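Le connecteur qui ne s'enclenchait pas

Chez Irkar, la ligne 4 s'est arrêtée à 6 h 40, un matin d'avril, sur un défaut de surcouple au poignet du bras droit. L'opérateur a acquitté l'alarme, relancé le cycle, et le bras s'est remis au travail. Il s'est arrêté de nouveau vingt minutes plus tard, au même endroit. À la fin du poste, le journal de la cellule comptait onze arrêts, tous avec le même code.

L'atelier a l'habitude. Une cellule à deux bras qui manipule des faisceaux de fils s'arrête plus souvent qu'une machine qui pose des vis. Le fil bouge, se tord, reste coincé derrière un condensateur. Le chef de poste a donc fait ce qui se faisait depuis la mise en service : il a remonté d'un cran le seuil d'effort à partir duquel le bras se met en défaut. Les arrêts ont cessé et la production du jour a été tenue.

Trois semaines plus tard, le client, la société Stakolent, qui monte des armoires de commande pour le chauffage collectif, a signalé des cartes muettes à la mise sous tension. Quelques unités d'abord, puis une palette entière mise de côté. Sur les 2 934 cartes livrées pendant la période, 300 présentaient le même défaut : une fissure dans la soudure du connecteur d'alimentation, invisible à l'œil nu, qui s'ouvrait dès que la carte chauffait.

Le contrôle électrique en sortie de cellule n'avait rien vu. Il se faisait à froid, pendant quatre secondes, avec le faisceau en place. Dans ces conditions la soudure fissurée conduit encore.

Une force mal placée

L'enquête a été confiée à Thérèse Sutherland, qui dirige à Lyon le petit bureau d'études portant son nom. Elle a demandé trois choses : les relevés d'effort des deux bras, les cartes refusées et l'accès à une cellule identique pour reproduire le défaut. Les relevés existaient. Personne ne les avait ouverts depuis la recette de la machine.

On y lit assez bien ce qui s'est passé. Le premier bras présente le faisceau au-dessus de la carte, le second vient guider l'extrémité des fils vers le connecteur. Quand la prise est bonne, l'effort monte, marque un pic net au moment de l'enclenchement, puis retombe. Quand le faisceau arrive de travers, il n'y a pas de pic. L'effort monte sans s'arrêter, jusqu'à ce que le seuil coupe le mouvement. Avec le seuil d'origine, la coupure venait avant que la carte ne souffre. Avec le seuil relevé, le bras poussait assez longtemps pour que le corps du connecteur bascule sur ses broches et finisse quand même par accepter la fiche.

« La machine a prévenu onze fois dans la même matinée, résume Thérèse Sutherland. On lui a demandé de prévenir plus tard. »

Restait à savoir pourquoi le faisceau arrivait de travers. La première hypothèse était l'usure des doigts de la pince. Ils ont été changés, sans effet. La deuxième était un mauvais calibrage de la caméra de poignet. Il a été refait, et le décalage mesuré était négligeable. La troisième, soulevée par un technicien de maintenance, concernait la gaine des fils. Le fournisseur Sudon avait livré en mars un lot dont l'isolant était un peu plus raide. La pièce était conforme au plan, qui ne disait rien de la souplesse.

Un faisceau plus raide garde la courbure de la bobine. Saisi à quelques centimètres de son extrémité, il part de côté, et la vision, qui calcule la position de la fiche à partir du point de prise, vise à côté d'autant. Deux millimètres suffisent. Un opérateur humain corrige cet écart du bout des doigts sans y penser. La cellule, elle, appuyait.

Les essais de reproduction ont duré neuf jours. La carte est tenue à plat, le faisceau pend au bout de l'outil, et chaque approche est enregistrée avec les efforts et les images. 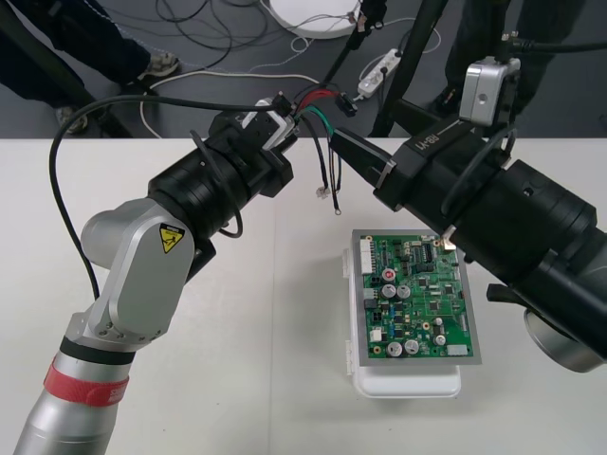
Les fils rouges, verts et noirs pendent librement sous l'outil, sur les deux vues.

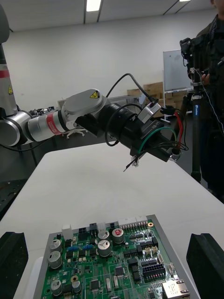

Gordon Kowalchuk ne croit qu'à moitié à cette histoire de gaine. Le lot de Sudon a joué, il l'admet, mais il fait remarquer que la variation d'une matière entre deux livraisons est la chose la plus banale de l'industrie et qu'une cellule incapable de l'absorber n'aurait pas dû passer la recette. Selon lui, la faute se trouve dans le programme d'insertion, qui descendait en ligne droite et ne savait rien faire d'autre que pousser ou s'arrêter. « Vous pouvez changer de fournisseur autant que vous voulez, dit-il. Tant que le bras ne sait pas reculer et réessayer, vous aurez le même problème avec la prochaine bobine. »

Il va plus loin sur la question du seuil. À son avis, un réglage qui protège la pièce ne devrait pas se trouver sur le même écran que la vitesse du convoyeur, avec le même mot de passe. Sur la cellule d'Irkar, les deux paramètres étaient voisins. Le chef de poste avait le droit de modifier l'un, donc il pouvait modifier l'autre.

Le rapport final lui donne raison sur ce point. Il relève aussi que la modification avait été notée dans le cahier de poste, à la main, avec l'heure et la valeur, mais que ce cahier n'était relu par aucun service. Le logiciel de la cellule, de son côté, gardait une trace de l'ancienne valeur pendant sept jours seulement. Sans le cahier, il aurait fallu deviner la date.

La question des personnes

Le défaut de soudure n'a blessé personne. L'enquête a pourtant mis au jour un second sujet, que le client n'avait pas soulevé. Le seuil relevé par l'atelier servait également, sur cette version du programme, à détecter un contact imprévu du bras avec un obstacle. Quelqu'un qui aurait eu la main entre l'outil et le plateau pendant l'insertion aurait subi un effort plus élevé que celui retenu dans l'analyse de risques.

La cellule est fermée par des portes à verrouillage, et l'accès en cours de cycle est interdit. Mais deux procédures de maintenance prévoyaient une intervention porte ouverte, à vitesse réduite, pour dégager un faisceau coincé. Les techniciens interrogés l'ont fait plusieurs fois pendant la période, une main près de la carte. Aucun ne savait que la valeur avait changé.

Irkar a suspendu ces deux procédures dès la lecture du rapport provisoire. Elles ont été réécrites : le dégagement se fait désormais énergie coupée, et il prend six minutes au lieu d'une. L'encadrement s'attendait à des protestations de la part des équipes. Il y en a eu, surtout de nuit, quand les arrêts sont plus nombreux et les techniciens moins nombreux.

Ce qui a changé

Le seuil d'effort a retrouvé sa valeur d'origine et n'est plus modifiable depuis le pupitre. La détection de contact est gérée à part, par l'automate de sécurité. Le programme d'insertion a été repris : en l'absence de pic d'enclenchement, le bras remonte de huit millimètres, prend une nouvelle image de la fiche elle-même et tente une seconde approche. Après deux échecs, la carte est écartée.

Le contrôle électrique a été déplacé. Il a lieu maintenant après un passage en étuve, sur carte chaude, ce qui allonge le cycle et a obligé à revoir le flux en aval. Quant au plan du faisceau, il comporte une ligne de plus sur le rayon de courbure au repos. Sudon l'a acceptée après deux mois de discussion, avec une hausse de prix dont aucune des deux sociétés ne souhaite donner le montant.

Depuis le redémarrage, la cellule a produit 3 790 cartes. Le taux de mise à l'écart est supérieur à celui d'avant l'incident, puisque les insertions douteuses sont désormais rejetées au lieu d'être forcées. Stakolent a repris ses commandes au volume habituel mais garde un contrôle à réception sur chaque lot, à la charge d'Irkar jusqu'à la fin de l'année.

Les 300 cartes défectueuses ont été conservées. Une partie a servi aux coupes métallographiques, les autres sont rangées dans une armoire du service qualité, avec le cahier de poste et une bobine du lot de mars.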